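Keeping Your Land Papers Safe at Home

When families in Cledotby fall out over a boundary, the trouble often starts with a paper that got damp or went missing. A few small habits help.

1. Make copies before you need them. Get 2 sets of every deed, survey map and tax receipt, and leave one with somebody you trust outside the village.

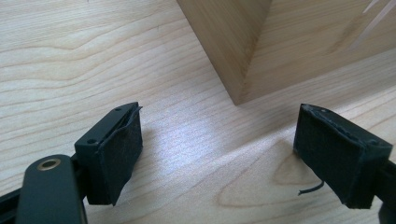 2. Keep ink away from the kitchen. Steam fades old stamps faster than you'd think, so pick a dry shelf — high up is best — and check it every January.

3. Write down the markers. Walk the line with your neighbors and note each tree and stone, as the Szabo side did before the Winent meeting.

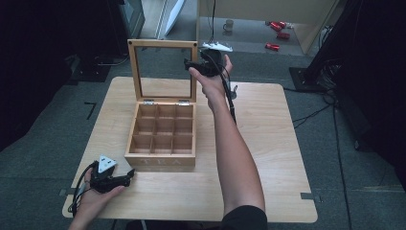 Small receipts are the ones that go astray, bless them, and at a land hearing they can matter as much as the deed. Sort them by year and fold them once. A wooden tea box with nine compartments and a window in the lid does very nicely for this, and you can peek in without lifting anything. Big maps should go in a flat folder.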